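Part-Time Archivist, Selcombe Community Newspaper Collection

The Selcombe Weekly ran for 77 years and was read by nearly everyone in town, mostly to see whether they were in it. When it folded, the back issues went into the basement of the Korletey Building, where they have been teaching us a great deal about mildew. We would now like to hire a person who knows what to do.

The collection stands at 1,576 bound and unbound issues, plus a filing cabinet that came without a key. Your job will be to sort, clean, list and box the lot, and to prepare the better copies for scanning. You will also answer letters from people looking for their grandmother's wedding notice. Most of them have the wrong year. A few have the wrong town.
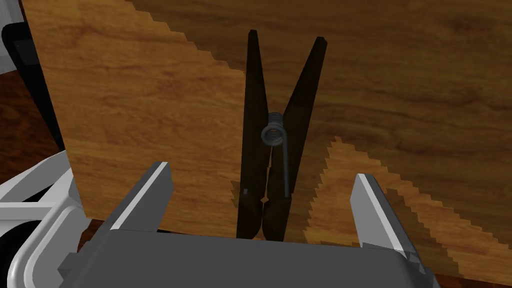

Do I need a degree in library science?

A degree would be nice, but we care more that you have handled old paper before and can show us a list you made that somebody else was able to use.

You should be able to lift a 30-pound box, read small print, and stay calm around staples. Typing is a must. An interest in local sports results from before the war is welcome, though we have yet to meet anyone who has one.

The post is 12 hours a week, paid monthly, and runs through January with a fair chance of more if the Livis Fund likes our next report. Hours are flexible between 8 a.m. and 6 p.m., when the building locks itself whether you are in it or not. There is a desk, a good lamp, and a dehumbling staircase with a rail on one side. Parking is free -- finding it is up to you.

You will report to Dede Odoi, who runs the collection, and share a kettle with Dindo Abella, who looks after the map room and will want to show you the maps.

To apply, send a resume and a one-page letter to Dede Odoi at the Selcombe Collection, Korletey Building, Vikeck Street. Please tell us what you have worked on and when you could start. Letters describing a lifelong love of the smell of old books will be read, but the smell down there is something else.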